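Werkside open afternoon: notes for the equipment budget

Kai Kettler and I went to look at robot arms in February, on the understanding that we would look and sign nothing. We managed it, though Kai did accept a pen.

Werkside hold these afternoons for small firms that have money to spend this year and are nervous of spending it. Coffee until two, then a talk on payback periods, in which every line on every graph went cheerfully upwards. I asked what happened to the line if the arm stood idle from Friday dinner to Monday, as ours would. Catrin Ruddock, who was giving the talk, said it became flatter. I wrote that down. It was the most useful figure of the day and it wasn't a figure.

After that, the demonstrations. I had imagined car doors and sparks. 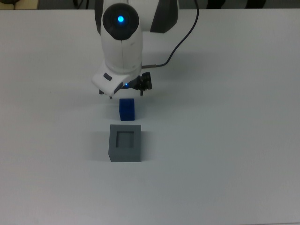
The arm over the blue block, with the grey box it could fit into.

I was ready to be rude about the toy brick, but our own job is putting small parts into fixtures with square holes in them, 21 to a tray, so it was nearer home than the palletising film next door. Kai took against the cable straight away. He wants to know what a spare costs and who stocks it, and he is right to ask, having lived through the Steinbach conveyor.

Now the money. The Lovach quote has the arm on one line and everything that makes it any use on several others. Gripper mounting and cabling come to £3,752. Training is 7 days, at our premises, lunch not mentioned. Plallden will lease instead, over 49 months, a number I asked them to explain and they explained it twice. 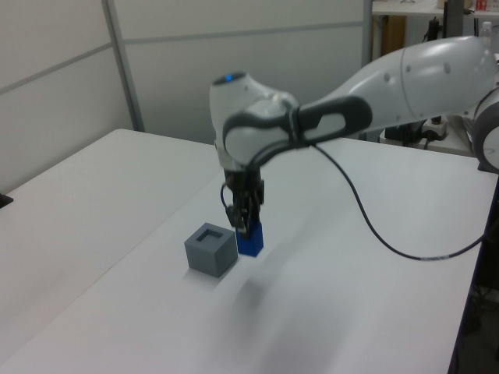 Block in the gripper, beside the box.

We should also budget for tables. I had pencilled in nothing, on the grounds that we own a bench, but ours rocks and has a vice on it. Add sockets as well, and somewhere to put the plugs.

My suggestion is to ask both firms for a fortnight's trial with our own trays before we talk about buying. Catrin thought that was reasonable and asked us to send her a tray. Kai would like it minuted that he wants the cable price first.

Parking was £7 and I have kept the ticket.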